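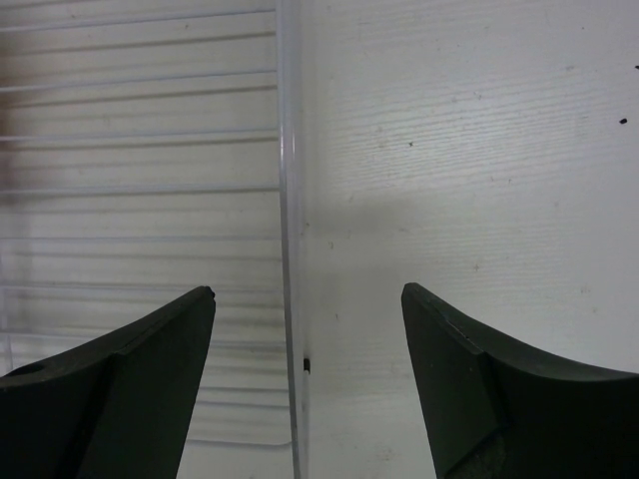 Gripper fingers open beside a white wire rack.

About us

Urnasora writes and checks working rules for small robot cells. We started with one customer, the kitchenware packer Rarkard, who had good machines and no written rules for them. Today our handbook is used in 21 workplaces, and we also teach from it in our own training room at Nokgate.

Our rules are short on purpose. The whole handbook has 30 pages and every operator receives it on paper. It follows the order of a working shift: what to look at before the arm is switched on, how to approach a rack or a shelf, when to stop, what to write down afterwards.

Some points we repeat in every course:

Look at the finger tips before each shift. Scuffs are normal, but a chipped corner is written in the log and shown to the person responsible for the cell.
Near thin wires and clear plastic parts, the first approach is always at slow speed - 20 percent or less.
Keep fingers open until the tips have stopped moving.
After 200 cycles, pause and check the screws of the gripper by hand.

The handbook does not replace the safety standards of your country. We ask each customer to make the risk assessment first, and we read it together with them before we change anything.

The company is owned by Trajkovski, a family engineering firm, and works independently from any robot maker. We do not sell arms or grippers. Visits to Nokgate are possible after writing to the office, also for schools.

Page last changed July 3, 2025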